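FOR IMMEDIATE RELEASE

Cernley Residents Invited to Have Their Say on Streets After Dark

CERNLEY, 19th October — The Cernley Streets Partnership is delighted to announce the opening of its Evening Streets program, a neighborhood-wide look at how our roads, sidewalks and curbs serve the people who use them once the sun has gone down. The program covers 11 streets in all and has been made possible by a generous grant from the Nasrallah Fund, whose support for everyday improvements close to home has meant a great deal to all of us here.

The idea goes back to June, when a public meeting at the Burko Hall ran well past its closing time and 66 households filled out comment cards. Many of those cards mentioned the same kinds of things: lamps that are very bright in one spot and leave the next stretch dark, gutters that hold water along the side of the road, and parked cars that make it hard to see who is coming. They were thoughtful cards, and we have read every one of them (some more than once!). 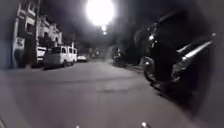
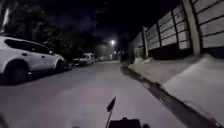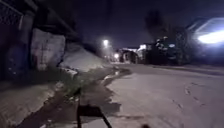
Cernley streets at night.

Reading time: 2 minutes

"People know their own street better than any map does," said Tracey Dunmore, program manager at the Partnership. "They know which curb they trip on and which side they cross over to when they're walking home with the groceries. We want to hear all of that, even the little things — and the little things are very often the ones we can fix first."

Design work will be led by Gekico, a local lighting and paving practice, which will look at the height and spacing of lamps, the condition of gutters and road edges, and the places where grass and weeds have taken hold along the margins. Residents will be asked for their views before any lamp is moved or replaced.

"A good street at night should feel easy to walk down," said Najwa Abu Hammour, lead designer at Gekico. "Sometimes that takes a softer light in place of a harsh one, and sometimes it's a drain that needs clearing. I'm so looking forward to walking these roads with the neighbors."

There will be 4 evening walks, each starting from the front steps of the Burko Hall at 7 p.m. and finishing back there with hot drinks. Everyone is welcome, children and well-behaved dogs included, and sturdy shoes are a good idea. Comment cards can be picked up at the hall desk for anyone who would prefer to write to us.

Media contact: Tracey Dunmore, Cernley Streets Partnership, Burko Hall, Cernley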